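Subject: Re: [chores] are we there yet? (tidying, not folding)

On the shirt folding thread, Zihan Peng wrote:

> I keep seeing clips of arms folding T-shirts and everyone cheering. I have
> 29 T-shirts and I can fold them all during one phone call. What I want is
> something that picks junk up off the living room floor before I vacuum.
> Is anyone even close? The Gunus people quoted me 1580 dollars for an arm
> and went very quiet when I asked about bags.

Hi Zihan and all,

Bags! I'm so glad somebody brought up bags. I've been grumbling about this since December and my family is sick of it.

I'm with you on the folding. A T-shirt on a clean table is a hard problem, sure, but it's a polite one. Floors are rude. You've got cables running along the wall, you've got crinkly plastic that you can see straight through, you've got the strip of bright sun that throws a big shadow right across whatever you're trying to pick up. And then you've got soft things with straps, which to my mind are the worst of the lot.

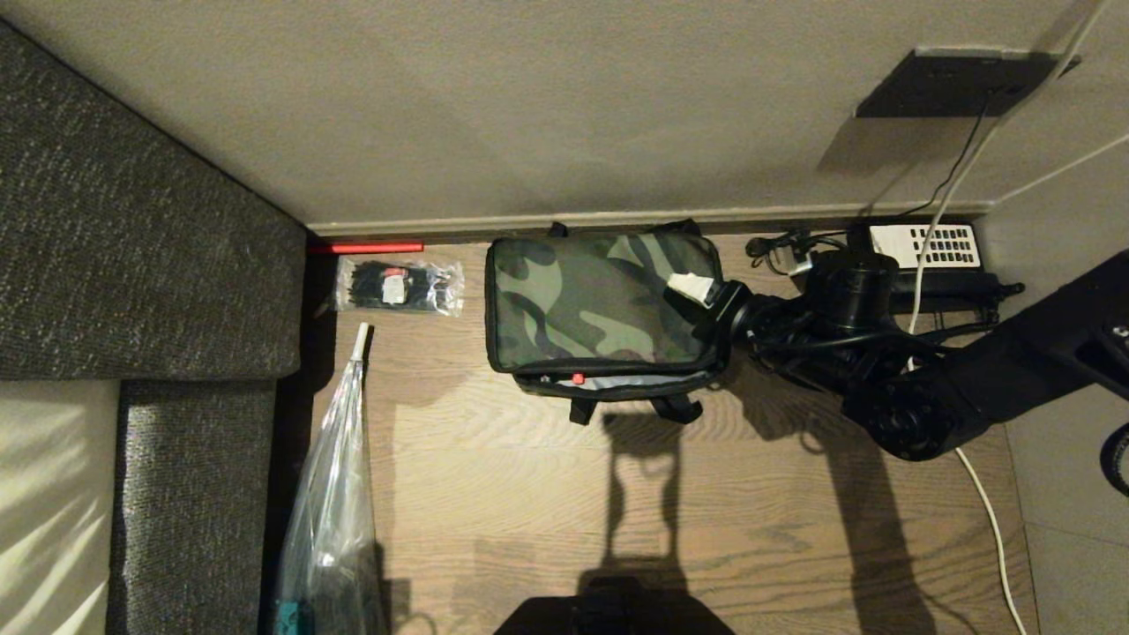

I spent most of the winter reading the Rusura write-ups (there are a lot of them, and they do go on), and the number that stuck with me was 307 tries at lifting soft bags, with 169 called good. So a bit better than a coin toss. And "good" meant the thing left the floor, no matter how it was hanging or what it dragged along with it. My four-year-old nephew beats that, and he's usually holding a cracker.

Where I do think things have gotten better is knowing what's what. A couple of years ago a clear packet of cable ties on a wood floor might as well have been a ghost. Now the better systems will at least tell you something is lying there. Getting fingers under it is another story – flat plastic on flat boards is hard enough for me with short nails.

Then there's opening and putting away, and that's the part I'd pay for. Lid back, stuff in, lid over, zip. I do the zip with two hands and a knee. I'd be happy with a machine that skipped the zip entirely and just got the loose things inside, and I think that's maybe two years off for a patient person with a forgiving floor.
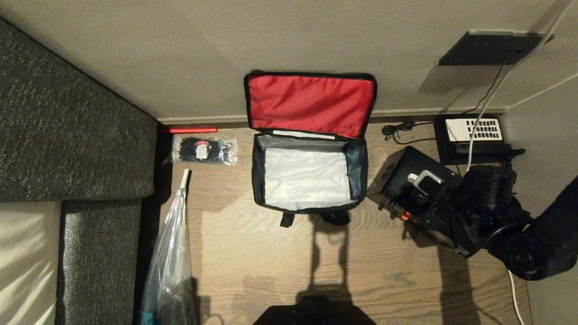 Zihan's answer, which came to me off list and which I have the okay to pass on, was that two years is what people said at the Gutthorpe meetup the last time too, and that a patient person with a forgiving floor doesn't need a robot in the first place. Fair enough! Zihan also thinks we should stop asking for one machine that does the lot, and get a dumb one that shoves everything into a pile by the sofa.

I could live with a pile. Has anyone tried the Nghiêm gripper pads on thin plastic? I'd like to hear about that before I spend any money, and please reply to the list so the rest of us can read it too.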